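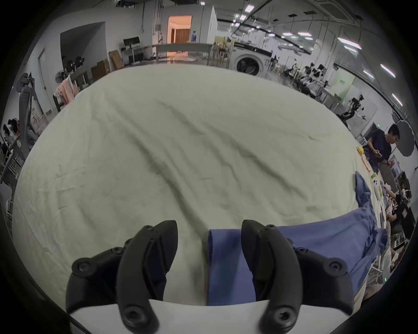
Timber drying help desk - ticket history
Subject: Blackwood boards reading far too wet after a full kiln run
Opened: Jun 26, 2024
Equipment: Brestusen pin meter, Enthorpe solar kiln (older model, single fan)
Status: Closed, with one thing left to watch

Original message

Hello all, and thank you in advance for reading this, because I know I go on a bit. We mill a little of our own blackwood and we bought in the rest of this lot from Manríquez as green boards, all one inch nominal, and the whole stack went into the Enthorpe kiln together. There are 356 boards in there, which is the most we have ever tried to dry in one go, and I'd be heartbroken to lose them.

The trouble is the meter. The boards had a good long spell of air drying under the lean-to first, then the kiln, and by every other sign I know they ought to be ready. They feel light. They ring when you knock two together. The end grain has stopped changing colour. And yet the Brestusen tells me 31 per cent on board after board along the back of the stack, and not a lot better at the front. I've run the fan longer, I've turned the vents down and then up again, and the numbers hardly move.

I don't want to just cook them harder in case they really are dry and I end up with checks all down the faces. I also don't want to send them to the joinery wet. What would you look at first?

Reply from the desk

Thanks for such a full description, it saves us a lot of back and forth. Leave the kiln as it is for now with the fan on and the vents where they are, and please don't raise the temperature. If the boards are wet they can wait, and if they're dry you'll be glad you didn't.

A pin meter measures electrical resistance between the two pins and turns it into a moisture figure using a table. It's quite good through the dry end of the range and gets steadily vaguer as you come up near fibre saturation, where the cell walls are full and extra water makes little difference to the resistance. A reading of 31 per cent is up in the vague part. We'd read it as "the meter thinks this is wet" and put no more weight on it than that.

Could you tell us:
- what species group the meter is set to
- whether you're using the short pins or the hammer probe, and how deep they go
- what the meter shows when the pins are touching nothing at all
- the air temperature in the kiln when you took the readings

Customer

The species setting I had to go and find the booklet for. It says group 2. I could have sworn I changed that when I first bought the thing, but there was a new battery put in back in January and I wonder whether it forgot. Short pins, pushed in by hand, along the face and not the ends. I took the readings in the early afternoon with the door only just opened, so it was properly warm in there, though I couldn't give you a figure. The kiln thermometer fogged up ages ago and I've been going by feel.

With the pins in the air it shows a dash, most of the time.

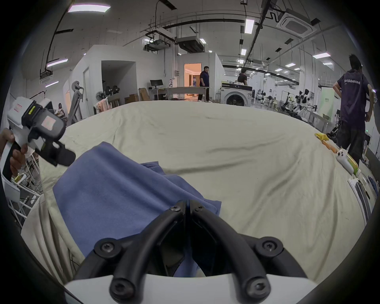

I say most of the time, and I should be more careful there. If I wiggle the left pin it flickers up to a number and then drops back to the dash again. I had put that down to my hand being on it, but I've since tried it with the meter lying on the bench and me standing well away, and it still did it once when the door banged.

Reply from the desk

That's very useful, and the flicker is the part we'd chase first. With nothing between the pins the meter should show a dash and stay there. If it jumps, something is letting a little current across, and the meter will read that as moisture. Usual suspects are a loose pin nut, a film of resin or tannin on the plastic between the pins, or a bit of condensation inside the cap from carrying a cool meter into a warm kiln.

Step 1. Take the battery out. Unscrew both pins and wipe them down with methylated spirits on a clean rag. Wipe the plastic between the pins as well, and let it all dry properly.

Step 2. Look at the threads. Blackwood is fairly rich in tannins and these will react with plain steel, so if you see a blue-black crust you'll want to replace the pins instead of cleaning them.

Step 3. Refit the pins, nip the nuts up firmly (finger tight and a touch more), put the battery back, and let the meter sit in the kiln for a good while with the cap off before you use it, so it comes up to the same temperature as the wood.

Step 4. Set the species group from the table in the back of the booklet. Please go by the botanical name, Acacia melanoxylon, as "blackwood" gets used for a few unrelated trees around the world and we've seen people follow the wrong row.

Step 5. Read the same boards as before, pins running along the grain, well away from the ends and from any knots.

Customer

All done, and I had a lovely quiet afternoon doing it, to be truthful, with the radio on and the dog asleep under the saw bench. There was a crust on one pin exactly as you said, blue-black and gritty. The folks at Plomside had a spare pair in a drawer and kindly dropped them over with a box of lemons. The plastic had a brown smear right across it from one pin to the other, and I feel a bit silly for not noticing.

No flicker now with the pins in the air. The group was wrong too. Between the two repairs the front boards have come down to a figure I'd be happy to send anywhere. The back boards have come down as well, but they're still reading 6 points above the front ones, and that's on every board I tried, so I don't think it's the meter any more.
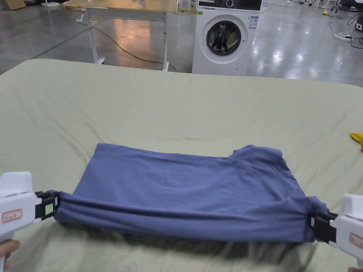
Blue T-shirt being folded on the large table.

I'm pleased, don't get me wrong! But a difference like that between front and back must mean something, mustn't it? I had a look in with a torch and the stickers all seem to be in line, and the weights are still on top. The fan's turning. It sounds as it always has.

Reply from the desk

You're right to ask. Now that the meter is behaving, we'd believe it, and a steady difference from front to back nearly always comes down to where the air is going. Air takes the easy path. If there's a gap over the top of the stack or down one side, most of it will slip through there and never pass between the boards.

With a stack as big as yours, have a look at the baffle. On the older Enthorpe kilns this is a hinged flap or a piece of canvas that hangs from the ceiling down to the top of the load, and it needs to rest right on the top row. A full load often pushes it back when it's wheeled in, and it gets caught up behind the fan deck where you can't see it from the door.

A simple way of checking is to tape a light strip of tissue or thread to a stick and hold it in the sticker gaps with the fan on, first at the front, then along the back, low down and high up. You're looking for it to lean about the same amount everywhere. Then try it over the top of the stack, where you'd like it to be fairly still.
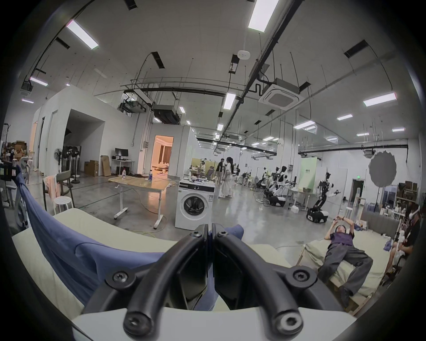 Step 6. Free the baffle and check the air

Customer

Found it. The canvas had ridden up and folded over itself, and there was a gap above the load I could have posted a loaf of bread through. The tissue stood straight out over the top and just hung there limp in the lower gaps along the back. I've pulled the canvas down, pinned a batten along the bottom edge to give it some weight, and stuffed old carpet down the side by the wall where there was another draught. The tissue leans nicely at the back now, not quite as much as at the front but a great improvement.

Should I do an oven test as well? I've read that it's the proper way, and I have a scale that is good enough for baking.

Step 7. Oven test on sample pieces

Reply from the desk

Yes please, if you can spare the wood. Cut a short section out of the middle of a board, well back from the end, one from the front of the stack and one from the back. Knock off any splinters, weigh each straight away and write the weight on it in pencil. Dry them in the oven a little above the boiling point of water, and weigh them every so often until the weight stops changing. The loss in weight, divided by the final dry weight, times one hundred, is your moisture content. Baking scales are fine if they read in single grams and your section is a decent size; a thin sliver won't give you much to go on. Keep an eye on it, naturally, and open a window.

Customer

The house smelled rather wonderful, if a bit like a tannery by the end. The front piece agreed with the meter to within a point. The back piece came out slightly wetter than the meter said, and I suppose that makes sense if the short pins only feel the outside and the middle lags behind.

I've left the kiln running and I'm reading the back boards every few days, same boards, same spots, marked with a crayon. They're creeping down. I've also put a new thermometer in, outside the spray of the vent this time, and written the species group on a bit of masking tape on the back of the meter so it can forget as often as it likes.

Thank you so much for your patience with all of this. I was very close to turning the heat right up that first day.

Closing note from the desk

Closed at customer's request. Causes recorded as contaminated pins and pin housing, species group reset to default (probably at battery change, not confirmed), and displaced baffle.

To watch: back boards should be sampled again with the hammer probe before the load is broken down, reading at the surface and at the centre. If the centre is still well above the surface, close the vents partway and let the stack even out with the fan on before taking anything to the joinery. Please reopen this ticket instead of starting a new one if the gap between front and back comes back.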